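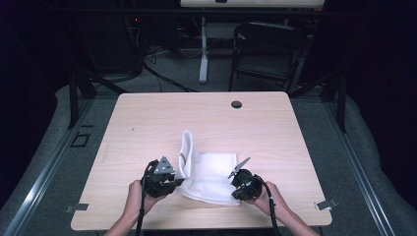 Chapter 4
Learning to Fold: Demonstrations from Hand-Held Grippers

Folding a towel is a chore most people can manage while thinking about something else. That makes it a poor subject for interviews and a very good one for research. Ask a competent adult how they fold and you will get two sentences, both wrong. Put a gripper in each of their hands and record what they do, and you get something you can use.

This chapter follows the Haltitz method, in which a person does the task holding the same kind of fingers the robot will later use. The robot itself stays out of it until training is finished. The person gives up their own fingertips, and with them a lifetime of unfair advantage. First attempts are humbling. Terry cloth, which seems so cooperative on laundry day, slumps the moment a flap is let go too early.

Our main example is the Wolludstead towel study, which gathered 1,116 demonstrations at one table. Of these, 143 were thrown out, mostly for lost tracking, and a few because the demonstrator had stopped to argue with the towel. We kept a separate set of 60 folds for testing. The policy finished almost half of them, a result greeted in the lab with cake.

Section 4.1 covers the grippers and how their positions are recovered. Section 4.2 deals with timing between the left and right hands, where most of the trouble lives. Section 4.3 takes up the awkward matter of scoring: how square must a folded towel be before we call it folded? The Barros score gives one answer, and your grandmother would give another.

Before reading on, fold a tea towel using two pairs of kitchen tongs. Write down each place where you had to let go and try again. You will need the list for Exercise 4.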